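Friday, October. Bench 2, glaze and body tests for the Drollbridge tile order.

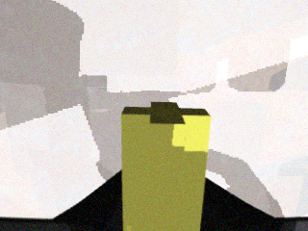

Carried on with the shrinkage series from the last entry. Body is the Nieminen buff, same bag, same water. Bars were cut from one slab, marked at 50 mm with the steel scribe before they stiffened, and turned once overnight. Drying took longer than planned. The heating in the back room went off at some point in the night and the wall thermometer was low when I came in at 7:30.

Dry readings are on the loose sheet clipped to the back cover. I have not copied them here until the caliper question is settled. The jaws don't close fully at zero, and Helmi and I got different readings on the same bar. She holds the caliper flat to the bar, I hold it edge on. From now on flat, bar on the glass plate, read with the lamp to the left. Redo everything from the first batch that way before comparing to anything.

**Slab rolling**

The slab roller is still giving a thick side. Checked the gap with the feeler gauges with no clay in it and it is even, so the fault shows up only under load. The canvas on the left is older and more compressed. Swapped the canvases end for end and rolled a second slab: the thick side moved with the canvas. New canvas needed, both sides at once. In the meantime, roll, turn the slab a half turn, roll again at the same setting.

Trimmed edges go into the covered bucket, not the reclaim bin. The reclaim has grog in it from the planter job and one piece of it will drag a line across a whole tile face.

**Glaze**

Yellow-green from the Flitarar stain, in the matte base. Weighed out a 700 g dry batch. Sieved twice. The second pass still left specks on the mesh, dark, hard, would not push through with the brush. Rinsed them and kept them in a twist of paper. They could be undispersed stain or they could be something off the bucket lid. Next batch to be mixed in the new bucket so we can tell.

Water: added 430 g to start, then small additions until it ran off the stick the way the base does without stain. Did not write down the additions. Weigh the bucket next time before and after. The stained glaze wants more water than the plain one, that much is clear, and it settles faster too. Left for lunch and there was a firm layer at the bottom by the time I was back. Epsom solution helped a little. I would like to try a small bentonite addition, blended dry, in a separate batch.

Application on the test tiles:

- A row: one dip, count of three
- B row: two dips, second one after the sheen had gone
- C row: brushed, three coats, crossed
- D row: sprayed, but the gun spat for the first few passes, so treat the left end of this row as unreliable

B row crawled back slightly from the edges while drying. Fingernail test at one corner lifted a flake. The bisque was dusty there and I had not wiped it. Wipe all bisque with the damp sponge, then leave it an hour. A tile that has just been wiped takes a thinner coat and that would confuse the thickness comparison.

**Kiln**

Small kiln, bottom shelf and middle shelf loaded. Top left open. Cones on both shelves, set back from the peephole where they can be seen with the dark glass. Same program as the last matte firing, slow through the early part, no hold at the top. The question from that firing was whether the satin patches came from cooling too fast at the front, near the door. To test this there are two A row tiles at the front and two at the back on each shelf. Positions are penciled on the shelf plan.

The controller clock is an hour off. Not corrected, so subtract one hour when reading the log. Someone should correct it between firings and put a line in this book saying so.

Left-hand bottom element looks slightly sagged in its groove. Pushed it back with the kiln cold and the power off at the wall. It stayed. Check again at unloading. If it has come out, order a spare before the Drollbridge tiles go in, as the last element took longer to arrive than the supplier said.

**Order notes**

Cirkamton called about the backing board. They want to know the finished thickness including adhesive bed. I can give them the fired thickness once the bars are out, and the bed is their own decision. Told them next week. They also asked whether the edge tiles will be glazed on the side. Drawing says yes, price says no. Helmi to ask Drollbridge which one is right.

If the edges are glazed, the tiles need stilts or a wiped foot line, and the stilt marks will show on a matte surface. A wiped line is slower but cleaner. Tried it on one offcut with a foam block and a strip of tape as a guide. The tape pulled glaze with it when removed dry. Removed slightly damp it left a fair line. Needs a repeat on a full-size tile.

**To do**

- Remeasure first batch bars, flat method
- Order canvas for the roller
- Mix next yellow-green in the clean bucket, log all water
- Clean spray gun needle and cap
- Unload when the kiln is below 50, no earlier, whatever the schedule says
- Find the other sieve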